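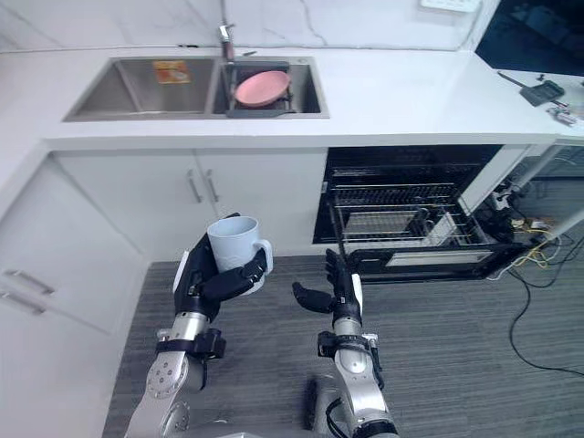 2023-05-27
Kitchen bench, Louro unit

Dish layout again. I'm still not convinced the sink rack earns its place. It sits across the right basin, and a dinner plate goes in at a slant, as the pink one is now. That's fine for one plate. Put a second behind it and a bowl in front and you've lost the basin for anything else. The Edau people say a rack over the sink saves counter space. Sure, and it costs you half a sink.

Left basin stays clear for scraping and rinsing. The orange and white label is still stuck on the back wall of it. I'd like it off before we do anything with hot water and soap in there, or we'll be picking bits of paper out of the drain. Try oil first, no scraper on the steel.

Dishwasher: the thing I don't buy is the loading order in the Flunley sheet (item 2620). It says top tier first, then bottom. With the door folded down you are leaning over the whole length of it to reach anything, and a loaded upper rack has to be pushed back in before you can get at the lower one. Bottom first makes more sense to me. I tried both ways, 4 loads each, same dishes. Top first was slower by 73 seconds over the set. Is that a real difference or just me getting tired? I did all the bottom-first loads in the morning, so I wouldn't lean on it. Swap the order next time.

Also, the door at full drop takes up a good piece of floor. Anyone standing at the right basin has to step sideways around it. The plan drawing shows it closed, naturally.

Double cabinet under the sink: Flirnov wants the everyday plates in there. I don't see why. You'd be bending down with your head near the faucet every time, and plates under plumbing is asking for trouble – one slow drip and you rewash the stack. Drawers on the left are a better bet if they'll take the weight. Not tested.

To do:
- label off the left basin
- repeat loads, bottom first in the afternoon
- weigh a stack of plates before trusting the drawers
- ask Edau if the rack comes in a narrower size, need an answer before June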